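Zovevby Linen Care Concentrate, 3,000 ml

Unscented laundry liquid for small hotels, guest houses and large families
Sold by Wiltcombe Household Supply

Zovevby is a liquid detergent for cotton, linen and mixed fabrics. We started to stock it in February, after Rosalba Sala in our test laundry had used it through the winter on bed sheets, kitchen towels and the work clothes of our own warehouse. She asked for it to stay, and so it stays.

The bottle holds 3,000 ml. One normal load needs 33 ml, and this gives 90 loads with a little left in the bottom. The cap is also the measure. It has two lines inside: the lower one is for a half load, the upper one is for a full load. Please do not fill to the edge of the cap, which is too much for any home machine and will leave the fabric stiff.

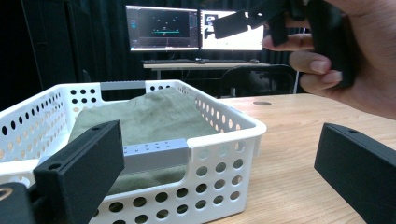
The liquid contains no perfume, no dye and no optical brightener. Many customers ask about the last one. A brightener makes white sheets look more blue in daylight, but on natural or dark colors it can make the shade go cloudy after many washes. If all your linen is pure white and you like this bluish look, you may prefer Brennan White, which we also keep. For everything else we recommend Zovevby.

What it washes well

Cotton sheets and pillow covers, table linen, terry towels, jersey, fleece, sweatshirts, aprons and most sportswear. It can be used from cold to 140 °F. In cold water it dissolves without lumps, but it is better to pour it in the drawer and not directly on the clothes.

What it is not for

Wool and silk. It contains enzymes, and these slowly damage both fibers. Down jackets are also not a good idea, because the liquid foams inside the filling and you will rinse for a long time. For wool we sell Numstead Wool Wash in the small bottle. 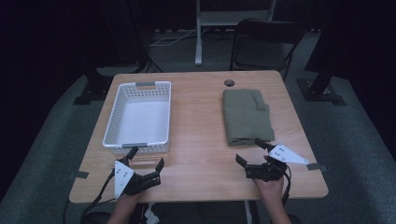
Colors keep well if you wash with similar shades and turn the pieces inside out. Greens and dark blues are the ones our customers worry about most, and it is true that they show the first signs of fading along the folds and seams. An olive-green piece, folded in a bundle like the one beside the white basket, should be washed at 86 °F and dried out of direct sun. Give such a color its first two washes alone. After this it can go with the other dark things.

How to use

1. Sort by color first and by weight second. Heavy towels together with thin shirts will make the spin uneven.

2. Close zippers, and look at collars and cuffs. For grease or makeup, put a few drops of the liquid on the mark, rub it with a finger and wait 4 minutes. Do not let it dry on the fabric.

3. Fill the machine so that you can still put a flat hand between the laundry and the top of the drum.
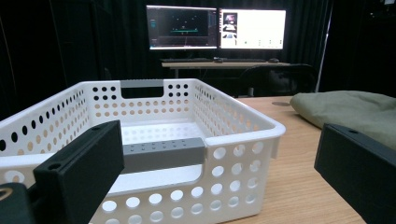
4. Measure with the cap. For hard water use one full cap and a half. For soft water the lower line is often enough, also with a full drum.

5. Take the laundry out soon after the program ends – enzymes do not protect from the smell of wet cotton left overnight.

Fabric softener is not necessary. If you use one, leave it out for towels, which will absorb less with every wash.

Details

Item number: 407
Contents: 3,000 ml
Loads: 90
Scent: none
Form: liquid, slightly thick, pale yellow
Cap: measuring cap, two lines
Storage: above freezing, upright, away from children
Machines: front and top loading, also high efficiency
Sold as: single bottle or carton of 4

The liquid may become thicker in a cold garage. Bring it into the house, wait until it is warm again and turn the bottle a few times. The quality does not change.
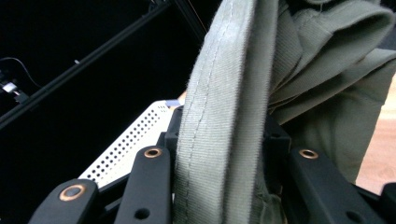
Customers who order the carton receive one extra cap in the box. The caps from the older bottle do not fit, as the neck is now wider. We have asked for a pump as well, but the maker has not decided yet, and we can not promise a date.

Shipping and returns

Orders received before noon leave the same day. Bottles are packed upright with a seal under the cap. If a bottle arrives with a broken seal, write to us before you throw away the box and we will send a new one. Unopened bottles can be returned. Opened bottles we can not take back, but if the product gives you a skin reaction please tell us anyway – Florante Sebastian keeps the record of these messages and answers each of them personally.

From our customers

"We have a guest house with hard water and I changed the dose as the page says. The towels are soft again without softener."

"Good, but I miss a little smell. My husband does not miss it."

"The second line in the cap is difficult to see. I marked it with a pen."

To the last customer: the maker has changed the cap, and all bottles shipped from 3rd March have darker lines.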